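Household Chores and the Limits of Practice: An Interview with Radwa Ouazzani

Published 2023-08-05

By Ji-hoon Cha

Radwa Ouazzani has directed the domestic tasks program at the Nollska Institute since its second year of operation. Her group studies whether a general-purpose robot arm can be relied upon to carry out ordinary kitchen work: opening an appliance, turning a knob, moving a pot from one place to another. The Institute's members include appliance makers, care providers and two housing associations, and most of them put the same question to her on first meeting. They would like to know when such a machine can be bought.

"I tell them that I cannot give a year," Ms. Ouazzani said when we met at the Institute's main building. "I can tell them which chores are close and which are far away. People are often surprised by the order in which I put them."

The order, as she sets it out, has little to do with how tiring a chore is for a person. Carrying a full basket up a flight of stairs is hard on the back, and it remains out of reach for most of the equipment her group works with. Wiping a flat table is dull for a person and fairly well handled by a machine, provided the table has been cleared first. Clearing the table is another matter. It requires the machine to recognize what is rubbish, what is somebody's unfinished lunch and what is a set of house keys.

The program's kitchen work is organized as a list of 33 tasks, each with a written definition of what counts as completion. The list was last revised in April. A task is attempted 30 times under each set of starting conditions, and the result is entered whether or not the attempt was a good one. Ms. Ouazzani was firm on this last point. In her view, the public discussion of household robots has suffered from an excess of short films in which everything goes well.

"A member organization once asked us for our best run of each task," she said. "We sent them all the runs. They were disappointed for a week, and then they began to ask much better questions."

Much of the practice takes place in simulation before any physical arm is involved. The simulated kitchen is known within the Institute as Samir, a name whose origin Ms. Ouazzani declined to explain. It contains the usual fixed appliances and a limited number of loose objects, and it can be reset at once, a considerable advantage over a real kitchen in which somebody must walk across the room and close the door again. In the first half of 2023 the group recorded 3198 simulated attempts at tasks involving a hinged door.

Doors take up a great deal of the group's attention. A microwave door is light, it swings on a fixed hinge and its handle is made to be found easily. A person opens one while looking at something else. For an arm with a simple gripper, the same action has several stages, and each can fail separately. The fingers must arrive at the handle at a usable angle. They must close on it firmly enough to pull but must not lock the wrist in place, as the handle will travel along an arc once the door begins to move. The arm must then follow that arc.
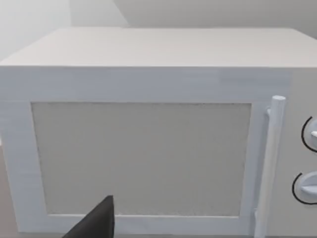 "The pulling is where the early versions fell down," Ms. Ouazzani said. "They would reach the handle very nicely. Then they would pull in a straight line, as if the door were a drawer. In simulation nothing is damaged by this. In your home, you would be calling a repair service."

A second difficulty lies in what the machine is able to see. When the hand comes near to an appliance, a large part of the appliance passes out of its view, and white fittings on a white surface offer little contrast to work with. The group has tested several ways of addressing this, among them a second viewpoint placed farther back. Results have improved, although Ms. Ouazzani does not regard the question as settled. She noted that many kitchens have no convenient place for a second camera, and that many residents would not want one.

Asked how far success in the simulated kitchen carries over to a physical one, she took some time to answer.

"It carries over in part," she said. "Simulation is very good for learning the shape of a motion. It is less good for learning force. Our simulated surfaces are clean and plain. A real door has a latch that sticks when there is sugar in it. A real handle may be greasy. A real appliance slides backward on the counter when you push it, and then it is no longer where you thought it was. We can add some of these things to the software, and we do, but we add the ones we have already thought of."

The transfer work is carried out on two physical systems. The first is a fixed arm supplied by Drustau, mounted beside a counter. The second is a wheeled unit from Fisix, which is able to move between the counter and a table. The fixed arm produces the more consistent figures. The wheeled unit is closer to what a household would require, and it introduces a small error each time it stops, as it never comes to rest in exactly the same spot. An error that makes no difference to a person can place a finger on the wrong side of a handle.

Ms. Ouazzani was also asked about shop-floor work, in which several of the Institute's members have an interest. She drew a clear distinction. On a shop floor, she said, the employer is able to change the surroundings to suit the machine. Parts can be presented the same way up every time. Floors can be marked, lighting can be fixed and staff can be trained in what to expect. For that reason, a number of repetitive shop-floor tasks were automated long ago, and others will follow as the cost of setting up the equipment falls.

"A home does not owe the machine anything," she said. "The family is not going to move the toaster for us. I visited one of the housing associations and looked into a good many kitchens there. I did not find two that were arranged alike, even where the fitted units were the same."

The housing associations have raised a further concern, namely the position of older tenants who might benefit from assistance with meals. For these tenants, heating a prepared dish in a microwave oven is a common daily task, and it is one that may be lost early when grip strength declines. The program has therefore given priority to the full sequence: open the door, place the dish, close the door, set the control, wait, and bring the dish out again. The group has acceptable results for the first and third steps. Placing the dish is less dependable. Removing a hot dish with liquid in it has not been attempted outside simulation, and Ms. Ouazzani does not intend to permit it until the earlier steps have been repeated for a full season without a serious fault.

Controls present their own problems. Knobs are generally easier for the machine than flat touch panels, which vary greatly from one model to the next and give no physical sign that a press has been accepted. A knob can be held and turned, and its position can be checked afterward. She has recommended to the appliance makers among the membership that they keep knobs on at least part of their range. Two have replied that their customers prefer a smooth front.

On the subject of cost, she was brief. The systems in use at the Institute are research equipment and are not priced for a household. She would not speculate on what a domestic version might sell for, and she asked members to treat any such forecast with caution, including those made by suppliers with whom the Institute works.

She was more willing to speak about supervision. In her opinion, the first useful arrangement in a home will involve a person at a distance who watches over several machines and takes control when one of them is uncertain. She considers this an acceptable step, on condition that residents are told plainly who can see into the kitchen and at what times. The Institute is preparing guidance on this point for its members and will invite written comments on the draft.

Ms. Ouazzani does not have a robot at home. She does the dishes by hand, and she told me that she sometimes pauses over a pan to consider how the task definition would have to be written. The pan is clean when a person says it is clean, and her group has so far not agreed on a sentence to replace that judgment. The dishwashing tasks remain at the bottom of the list, marked for review at the next revision.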